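The Article

Branislav Skála had lived in Hinditden for two winters before he stopped being afraid of the word "the".

In his own language there was no such word. A man went to shop, bought bread, came home. In English the bread had to be known or unknown, and he had to decide which one every time he opened his mouth. At the Eltura language school, on the floor over the chemist, Mr Brennan explained it with patience. "If both of us know which one, it is the," he said. "If only you know, it is a."

"And if I don't know also?" asked Branislav.

Mr Brennan thought for some time. "Still a," he said.

The homework for that week was to write a letter of 255 words to a person from the past. Radosław Lis, who sat beside him, wrote to his old football trainer and finished before the break. Branislav took his paper home. He wrote the date at the top, 11/1/19, and then he sat a long time with the pen in his hand, and the soup became cold.
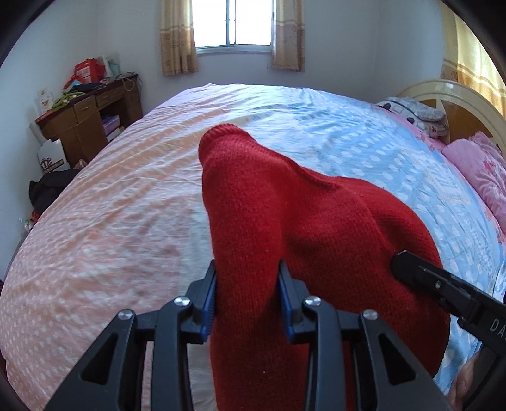 He wanted to write to his brother. They had not spoken since their father's funeral, when a quarrel about a field became a quarrel about everything. "Dear brother," he began. Then: "I think often of a house where we were children."

He read it again. A house. It sounded as if there were many such houses and he had picked one from the row. He crossed out the small letter and wrote "the" above it. The house. Now his brother was in the sentence too, because both of them knew which one.

After this it went more quickly. The stove, the plum tree, the dog who slept in the flour. He wrote "a field" and looked at it, and changed it also. At the end he counted the words and there were too many, but he did not want to take any of them out.

On Monday Mr Brennan gave the letters back. Radosław had nine red marks and was proud of it. On Branislav's paper there were only two. The first was a comma. The second was under the last line, where he had written, "I hope we will have the conversation."

"Which conversation?" Mr Brennan asked quietly, bending over the desk. "If it has not happened yet, we would usually say a."

"He knows which one," said Branislav.

Mr Brennan looked at the sentence again. Then he took his pen, crossed out his own red mark and wrote a small tick beside it.

In the evening Branislav copied the letter in his own language, where all these little words disappeared. It became much shorter. He put both pages in the envelope, first the one and then the other, and went out to look for a stamp.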